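Blog > House > Walls

Hanging pictures in a rental without losing the bond
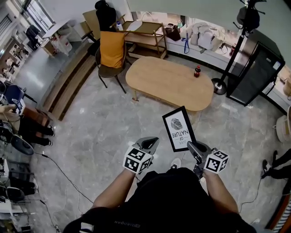
Remo Messina reckons I should stop fussing and just use the adhesive strips, that he has had the same four prints up on them through two summers and nothing has come down. He left that under my last post and a few people agreed with him.

I have used the strips. In the old flat at Zestovcombe they held well on the bedroom wall and badly everywhere else. The lounge room had been painted over something glossy, and when I pulled the first strip off in April a piece of paint the size of a biscuit came with it. The agent noticed. I paid $70 to have it patched, and the patch was a different white.

So in this place I started by reading the lease. Clause 4 says no nails, screws or hooks without written consent, and a lot of people stop reading there. The next line says consent won't be unreasonably withheld. I wrote a short email listing the walls, what I wanted to hang and how I would fill the holes when I left. The answer came back the same afternoon and it was yes, for the hallway and the lounge room, no to the bathroom. I printed it and put it in the folder with the condition report.

The hallway is plasterboard. The lounge room is plasterboard on three sides and brick behind render on the fourth, which I found out by knocking and then by bending a nail. For small frames in plasterboard I use the brass hooks with a thin pin that goes in on an angle. They leave a hole you can fill with a fingertip of filler. For the big mirror I went into a stud, and for that I bought a stud finder, the Grodidum one from the bottom shelf at the hardware shop. It beeps at studs and also at nothing. I check it with a magnet, which finds the plasterboard screws and cost a lot less.

On the brick I gave up and put a bookshelf against it. The two larger frames lean on top of the shelf and look fine there.

Height is the other thing people argue about. The usual advice is to put the middle of the picture at eye level, but my eye level and Jordan's are a fair way apart, and in a lounge room you are mostly sitting down anyway. We hang ours lower than we used to. Over a couch I leave a hand's width above the back, enough that heads don't knock the glass.

Before making any holes I cut newspaper to the size of each frame and stick it up with painter's tape for a few days. Jordan Pilkington thought this was excessive until we moved the whole hallway group along by half a metre - the light switch had been sitting right in the middle of it and neither of us had seen it on paper plans.

Light frames with words or line drawings on white card do better in the hallway, where there isn't much sun. The one watercolour we own is from my aunt and it faded badly in Zestovcombe, so it now lives outside my study door, away from any window.

Still to do: the clock, which is heavier than it looks, and the row of hooks by the back door. I have asked for consent for the hooks and haven't heard yet. If the answer is no I'll get a coat stand.

6 comments
Share 2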